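4.2 Open compartments and the return of small items

The survey in Section 3 asked households in Workton and Benside where small everyday things were put when they were not in use. The answers fell largely into two groups. Drawers were named for cutlery, tools and papers, while open shelving was named for things handled several times a day, such as cups, snacks and keys. This section deals with the second group, and in particular with low shelving units divided into compartments.

We use the word compartment for any space closed on at least three sides and open at the front. Most of the units in our sample stood below chest height, so that the top could be used as a surface in its own right. In practice the top filled first. Of the 200 shelving units covered by the survey, 80 had more items on the top than in all of the compartments put together. Respondents gave two main explanations: the top could be reached without bending, and things placed there could be seen from the other side of the room.

Compartments were used differently. A compartment that held a single item tended to keep it, and the same item was put back in the same place on later visits. Once a second or third item of another kind had been added, the habit weakened. Talukder's earlier notes on the Flinlow flats describe the same pattern in hallway shelving, where a compartment with one pair of gloves in it stayed a glove compartment for months, and one with gloves, post and a torch soon took in anything at all. We refer to these as single and mixed compartments.

Figure 3 shows a unit of the low, open kind, with a light grey wood-grain top. Two neighbouring compartments hold one visible item each, a blue plastic cup and an orange packaged item. Such pairs are of interest to us because the two things differ plainly in colour and kind, and a person facing the shelf can tell the spaces apart by what is in them. 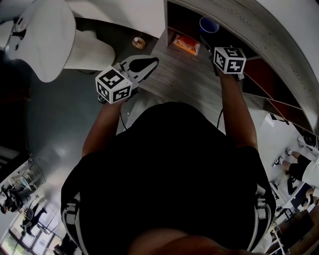
Figure 3. Low wooden shelving unit with open compartments, seen from overhead, with a person reaching towards it.

Back panels deserve a short comment. Some units have panels in a different colour from the rest of the wood, as with the dark red ones in the lower compartments in Figure 3. Several respondents said that a coloured back made a space easier to refer to when speaking to someone else in the house ('put it in the red bit'). We did not set out to measure this and have no figures for it. It came up often enough in the interviews, though, that a question on colour was added to the second round in September.

Depth also matters. Where a compartment was deeper than the length of a hand, small packets were pushed to the back and later items were placed in front of them. Respondents in Benside reported finding food past its date in this way, and two households had fitted a strip of wood across the middle to stop it. Cups were less affected – they stand upright and are rarely put behind something else.

Lastly, some objects never reached the shelf. Tape, string and loose batteries were often left on the floor or on the nearest chair, even where a compartment was free. In the Mensah checklist, which we adopted with small changes, these are recorded as 'resting' items and left out of the counts for the unit. We kept to that rule throughout, and Section 4.3 takes up the resting items separately.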